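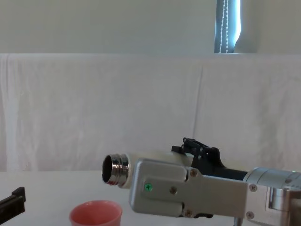
The magpie at the Bettencourt farm outside Hestlow spends most of his day on the back of a mule. He lands on her at first light, picks through her coat, rides down to the water trough, and stays put while she drinks. He does leave for food, and for anything that catches the light. The bright metal neck of a white bottle would hold his attention for a good while. A small pink cup beside it might get one peck. Then he goes back to the mule, who is called Trutau and who doesn't like company.
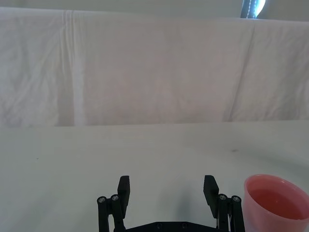

Azlan Ngau
Features Writer

Trutau came to the farm from a packing outfit in Pardale that was closing down. Vasco Ramalho, who runs the place for the Bettencourt family, had gone to buy a trailer and came home with the trailer and a mule in it. He had been told she was steady on a trail and bad with other animals, and both parts were true. She chased the barn cats. She kicked a gate off its hinges when a pony was put in the next paddock. The farm keeps 96 ewes, and within a week all 96 knew to stay on the far side of the pasture.

"I thought I'd have to sell her," Ramalho says. "She wasn't mean to people. She'd stand all day for the farrier. She just wanted the field to herself."

The bird showed up in May. He was a young black-billed magpie with a short tail, and Ramalho guessed he had come from a nest in the cottonwoods along the ditch. He was hopping around under the fence when Ramalho first saw him, flying a little and landing badly. Trutau walked over with her ears flat. Ramalho started across the field to pick the bird up before she stepped on him.

She put her nose down and blew on him. The magpie fell over, got up, and pecked her on the lip.

"I was sure that was the end of it," Ramalho says. "She jumped back like he'd stung her. Then she went and smelled him again."

He left the two of them alone. The parent birds were still around, calling from the trees and coming down to feed the youngster, and the usual advice with a fledgling is to let the parents do their work. By the time the magpie could fly well he had found that a mule's back was a good place to sit. It was warm, it was high enough to see from, and there were flies.

Magpies have been riding large animals for a long time. They are known to perch on deer, elk, moose, and cattle, where they eat ticks and other insects out of the hair. The bird gets a meal and the animal gets rid of a pest. Some animals put up with it better than others, and a magpie will sometimes pick at an open sore, so Ramalho checks Trutau's back and withers every evening. In 2 years he hasn't found a mark that worried him.

What he can't explain as easily is the mule's side of it. When the magpie is late, she stands at the gate facing the cottonwoods. She'll leave hay to do it. If another magpie lands on her she shakes it off, and she has done this with as many as six birds in a morning. Ramalho can't tell the birds apart by sight, apart from one white feather that sits wrong on his bird's left wing. Trutau seems to manage without looking around.

The magpie has no name. Ramalho's view is that he's a wild bird and may be gone next spring, when he could pair up and be busy with a nest of his own. Last winter he disappeared for a stretch of bad weather — the longest gap so far — and the mule was off her feed until the snow quit. She was at the gate when he came back, and he landed between her ears, where he doesn't usually sit.
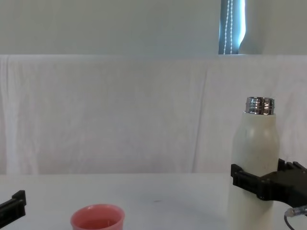 An uncapped white bottle with a threaded metal neck.

There has been one other change on the farm. The ewes have started grazing closer. It began with a few of the older ones drifting over the middle of the pasture, and the mule let them. She still won't have the pony anywhere near her, and the cats keep to the barn.

On the afternoon I visited, she was dozing under the cottonwoods with one hind foot cocked. The magpie was on her rump, working a piece of baling twine loose from her tail. He got it free, dropped it in the grass, and went back for another piece.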